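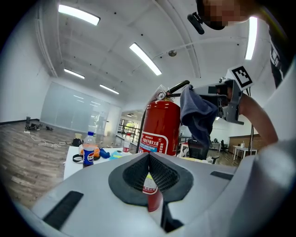
Chiyo Nagano objected at an early stage that a record of monthly checks shows only that a card was signed, and that a study of small workplaces should ask whether staff would know which extinguisher to reach for. The objection was accepted, and the survey at Fleltthorpe was widened to cover staff knowledge as well as upkeep.

### 3.2 Upkeep and staff knowledge

Forms were sent to 2,000 workplaces in November, each with fewer than 13 employees. Replies were sorted by type of premises and by whether a named person was responsible for fire safety. Where no such person existed, the pressure gauge was seldom read between yearly services, and the service date was often unknown to the respondent.

Knowledge of extinguisher types was weaker than expected. Many respondents could say where the nearest unit was kept but could not say which fires it was suited to. The Pichon checklist, which places both questions on a single sheet, was therefore adopted for the follow-up visits. Visits lasted nearly 8 minutes on average, and no advice was given until the sheet had been completed.
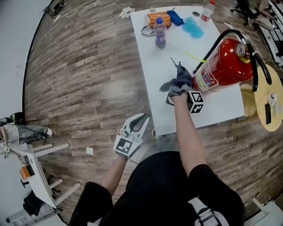

**Figure 2.** Red fire extinguisher lying on its side on a white table, with a yellow tag near the valve.

Tags and cards were treated as separate records throughout. If the two disagreed, the later date was entered and the difference noted in the remarks column. Premises let by Bravari kept a third record at the landlord's office, and these entries are reported separately in Section 4.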